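Stikton 326 Magnetic Parts Mat

Work mat for computer and small electronics repair

Item: Stikton 326
Sold by: Kumetti Bench Supply
Availability: in stock, ships from our Hullum warehouse

The Stikton 326 is a flat silicone work mat with a magnetic strip along the back edge and molded compartments on both short sides. It is made for people who take computers apart and need to put them back together with the same screws in the same holes. The mat protects the table from scratches and keeps small parts from rolling onto the floor.

The main work area is smooth and has no printed pattern, so dropped screws are easy to find. The compartments have rounded bottoms, and you can slide a screw up the side with one finger. Each compartment has a raised number next to it. The magnetic strip holds steel screws up to 10 mm long standing on their heads.

Details

Material: silicone, gray
Compartments: 8, numbered
Width: 52 cm
Magnetic strip: back edge, sealed inside the silicone
Cleaning: warm water and dish soap
In the box: mat, cardboard storage tube, screw chart pad

Screw chart pad

Every mat comes with a paper pad. Each sheet has numbered boxes that match the compartments, with a line for notes. Write down where the screws came from as you take them out - drive bay, fan, power supply, side panel - and leave the sheet on the mat if you have to stop partway through. Refill pads are sold separately.

Using the mat with desktop cases

Lay the case on its side next to the mat, with the open side up. A full-size case is too heavy to sit on the silicone for long and can leave a dent in the compartments. Smaller cases can go directly on the work area.

Unplug the power cord before opening the case. Keep mechanical hard drives off the magnetic strip, and do the same with any card that has a magnetic stripe on it.
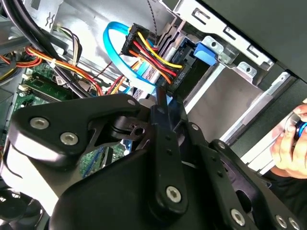 The mat is not an antistatic mat and has no ground snap. If you handle memory or processors, use it together with a wrist strap clipped to a grounded metal surface. We carry the Başaran strap, which has a long enough cord to reach across a normal desk.

Care and storage

Roll the mat with the compartments facing out. Folding it will leave a crease across the work area. Solvents can dull the surface, so wipe up contact cleaner when you are done. The mat is not meant for soldering.

Customer comment

"I fix office machines and used to sort screws into egg cartons. The numbers are what I use most. The tube is a bit tight and I stopped using it." - Kacper Kurek

Questions and returns

Unused mats can be returned in the original tube. For shop orders or refill pads in quantity, write to Gebhard Bachmann through the contact form and include the item number.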